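Section 4. Setting up the teardown cell for a new tower

This is the fun part of the Kotia cell. Once the arm is mounted and the gripper answers, you get to put a real computer in front of it and teach it where everything lives. Set aside a morning the first time. By your third tower you'll be done before the coffee gets cold!

Read Section 3 first if the gripper has been off the arm for any reason. The poses you save below are all measured from the fingertips, so a gripper that went back on slightly turned will shift every one of them.

4.1 Before you start

You need the tower, a grounding strap, a soft brush, the fixture tray and a Phillips screwdriver. The pendant should be in manual mode with speed limited to 5 percent. Leave it there until step 9.

CAUTION: Unplug the tower from the wall and hold its power button in for a few seconds before the side panel comes off. Do not open the power supply housing at any point. Nothing in this guide needs you to, and neither does anything in the Dostow job library.

4.2 Placing the tower

1. Wipe the table slats. A stray screw under the case is enough to tip it, and a tipped case throws off every height you save later.

2. Lay the tower on its side with the open side up and the front panel toward the operator.

3. Push down on each corner in turn. If the case rocks, find out why now.

4. Set the fixture tray to the left of the tower, flat on the slats, and press it against its stop.

Note: The tray prints well in plain gray filament. Print it with the pegs facing up, and don't sand the square recess to make a processor drop in more easily. A snug recess is what makes the pickup repeatable.

4.3 Teaching the drive bay approach

The drive bay is the tightest spot in the whole case, and it's a great place to begin. If the fingers can get in and out of there cleanly, the rest of the case will feel roomy.

5. Jog the gripper to the safe height, 400 mm above the table, and switch the pendant to the wrist camera view.

6. Bring the fingers down slowly toward the blue drive carrier. Watch the cables as much as the metal. SATA cables like to loop across the opening, and a finger that slides under one will lift it on the way out. Stop the jog, tuck the cable aside by hand and carry on. Save the pose as BAY_IN when you can still see both release tabs in the wrist view.

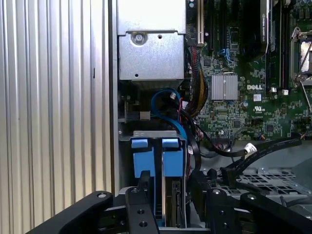 7. Back straight out along the same line until the fingers clear the case, then save BAY_OUT. Play the pair forward and back a few times. I love this step, you can really see the path come together.

CAUTION: Keep your free hand out of the case while the path is playing, even at low speed. Moving a cable means stopping the arm first, every time.

4.4 Teaching the processor and tray poses

8. With the arm stopped, open the socket lever and lift the processor out by its edges. Place it in the square recess of the tray with the heat spreader up. Then move the arm over the recess and save TRAY_CPU, move it over the open socket and save SOCKET_TOP. Leave the socket alone otherwise. The contacts are very easy to bend and very hard to unbend.

9. Raise the speed limit to 14 percent and run the full set of poses with the gripper held open. Look along the cables that feed the gripper as it crosses the case. They should swing freely over the drive cage without snagging on a bracket. If they pull tight, go back and add a waypoint higher up.

10. Save the set under the tower's model name and write that name on the cell log.

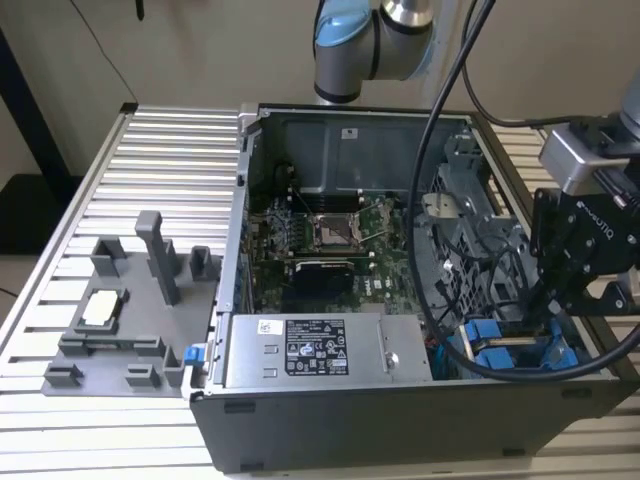
Socorro Cáceres suggests repeating step 9 after lunch with the cell fully warmed up, and says that at Landemura a tray pose taught first thing in the morning was off by enough to miss the recess. She now teaches TRAY_CPU last and checks it again whenever the tray has been lifted off the table.

4.5 Looking after the cell

Brush the fingertips at the end of each shift. Dust from old towers packs into the grip surfaces and you'll notice parts starting to slip.

Check the bolts on the finger assemblies after every 100 cycles. Snug is enough.

Replace the tray when the recess edges look rounded. It takes about 5 hours to print, so keep a spare on the shelf.

If a saved pose drifts, reteach BAY_IN first and compare it with the old one. When both are off in the same direction, the tower has moved and the arm is fine. Go back to step 3.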